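Stulasen cell

The Stulasen cell is a tabletop picking station built by Jernine around a single robot arm and a two-finger gripper. It handles packaged food and drinks from trays, baskets and clear tiered racks.

Setup begins with the arm parked and the air of the work area cleared of loose cables. The wrist camera is calibrated against a printed target at 4 points, at a height of 400 mm. Finger pads are wiped every 100 cycles and replaced in pairs — a single new pad shifts the grip center. Holders may be moved between runs, but the table height must be measured again if the base is unbolted.

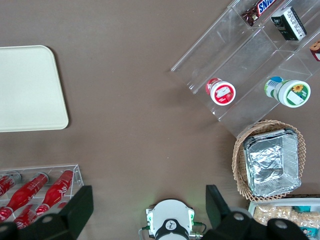
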